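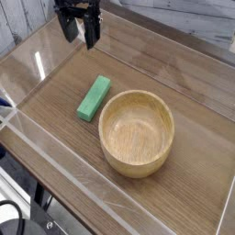
Call for participants: recording manipulation examples for the Tallatero project

Voltton invites applications from adults who wish to take part in the second recording period of the Tallatero project. Participants will guide a robotic arm by remote control through short tabletop tasks, and the recordings will be used to train a learning system that handles everyday objects. No background in engineering is required.

The first period closed in June with 983 accepted recordings. The second period has a target of 1000 and will run from October until that number has been reached.

What participants will do

Each participant attends two sessions at the Rudd Building, on the ground floor. A session lasts three hours, with a break of 20 minutes. After a period of instruction, participants work through a printed task sheet. Every task is to be carried out from start to finish without a pause. Attempts that go wrong are to be kept and marked as such on the sheet - they are of use to the project and do not affect payment.
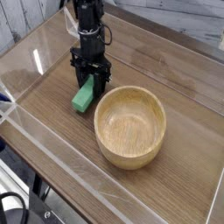

Participants are asked to vary the way in which they carry out a task. The learning system gains little from the same movement repeated many times, and 329 recordings from the first period were set aside on that ground. A block held at a slant, with its lower end close to the table and the bowl only a short distance away, is as acceptable a grip as one held level. Speed is not assessed. Participants should work at a pace they find comfortable and should tell the session leader if they become tired.

Who may apply

Applicants must be aged 18 or over, have normal or corrected eyesight, and be able to use a hand controller with either hand. Persons who took part in the first period may apply again, but places will be offered first to new applicants. Employees of Voltton and of its partner Zevum are not eligible.

Payment and conditions

Participants receive a fixed sum for each session attended, paid by bank transfer within 10 working days. Travel costs within the city are refunded on production of a ticket. The recordings show the arm and the work area; participants' faces and voices are not recorded. Consent may be withdrawn at any time before the recordings are released to the training team.

How to apply

Application forms are available from the reception desk of the Rudd Building and from the project office. Completed forms should state which sessions the applicant is able to attend - morning sessions begin at 9.30 am and afternoon sessions at 2 pm. Applicants will be informed of the outcome in writing. Forms received after the end of September will be held for any later recording period.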